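How to score a football match by hand (and why I now do it at every game)

I've been keeping paper match logs for a good few seasons, mostly at Disholm home games, and people on the terrace keep leaning over to ask what on earth I'm scribbling. So I've finally written the whole method down. You need a pencil, a pad and ninety minutes, and I promise you'll see a different match from the one you're used to!

Before you go

Take an A5 pad with squared paper. I like the Rivetti ones with the stiff back because you can write standing up, but anything that doesn't flop about will do. Two pencils. A watch, as plenty of grounds have no clock, and the ones that do tend to stop it at 45.

Rule each page into four columns: minute, team, player, event. Leave the event column as wide as you can. Write the minutes down as they happen and don't fill them in ahead, or you'll have acres of empty rows in the dull bits and no room at all when there's a corner, a clearance, another corner and a booking inside sixty seconds.

Get there early enough to copy the line-ups. Shirt numbers go on the inside cover, home side on the left, away side on the right, substitutes underneath. In lower divisions the printed sheet is often wrong, so listen to the announcer and correct it.

The symbols

You want marks you can make without looking down. These are mine:

S is a shot. Put a ring round it if it's on target. Fill the ring in for a goal.
C is a corner, with a small L or R for the side it was taken from.
X is a foul. It goes against the player who committed it.
Y and R are the cards.
An arrow pointing up is a successful cross, an arrow pointing down is one that's cleared.
K is a save that the keeper holds, KP is one pushed away.
A wavy line is a dribble past a man. I love a page with plenty of wavy lines.

So 31, D, 7, wavy line, up arrow means that in the thirty-first minute Disholm's number seven beat somebody and got a cross in. If the next row says 31, D, 9, S with a filled ring, you can probably hear the noise from there.

Don't add more symbols in your first few matches. I once had 19 of them, including one for throw-ins taken from the wrong place, and I missed a penalty appeal because I was trying to remember the mark for a blocked pass.

The first half

Start with one team only. Really! Pick whichever you care about and log everything they do in the final third, plus goals and cards for both sides. It feels like cheating but you'll keep up, and keeping up is what makes it fun.

Write first, judge later. If you can't tell whether the shot was on target, put a plain S with a dot beside it and sort it out at half-time. The same goes for player numbers. A question mark is fine. My sheet from the cup tie against Ciltov has question marks all down the second page (heavy rain, both teams plastered in mud) and it's still one of my favourites.

At the whistle, draw a thick line across the page and add up the shots and corners. Do it straight away, before you queue for tea.

The second half

Swap the sides over in your head. This catches everybody out. I write a big arrow at the top of the page showing which way my team is kicking, and I use L and R from the attacking side's point of view all the way through.

Substitutions need a row of their own: minute, team, number off, a slash, number on. If the scoreboard goes up while something's happening on the pitch, log the pitch and get the number at the next throw-in.

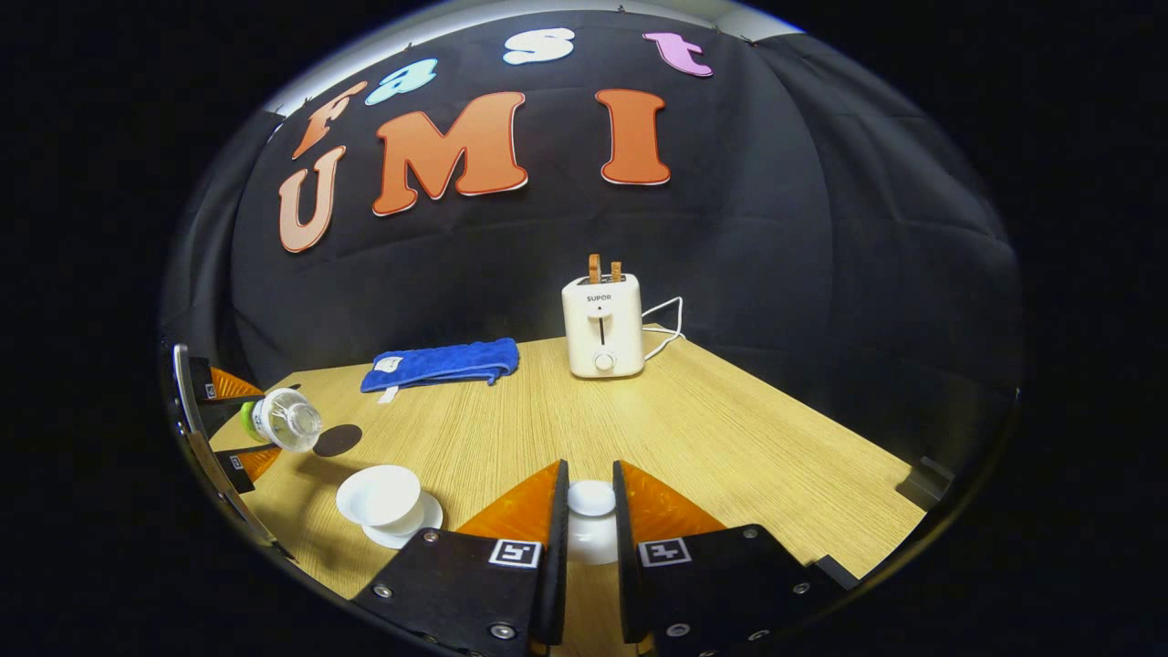 The last ten minutes are where the handwriting goes. Teams chasing a goal pour forward, the ball's never out of the box, and you'll want to put the pencil down and just shout. Go on and shout. Leave a bracket down the margin, write "siege" next to it, and pick up again when things settle. Rustad away finished with a bracket like that, and I can still replay every second of it from one word and a squiggle.

Afterwards

Write up a clean copy the same evening while you can still read your own marks. I put the score, the attendance and the weather at the top. The attendance matters more than you'd think for bringing a day back: our best this season was 3,049, for the Rustad home game, against a usual Monday night crowd of around 1,000, and just seeing the bigger number puts me back in that squashed corner by the floodlight.

Then look for one thing you didn't notice live. Who fouled the most? Did all the corners come from the right? In March I found that our left back had put in more crosses than both wingers together, and I'd spent the entire journey home moaning that he never got forward.

Once you're comfortable, try logging both teams. Use facing pages, home on the left, and expect the first attempt to be a mess. Mine had the same goal on both sides.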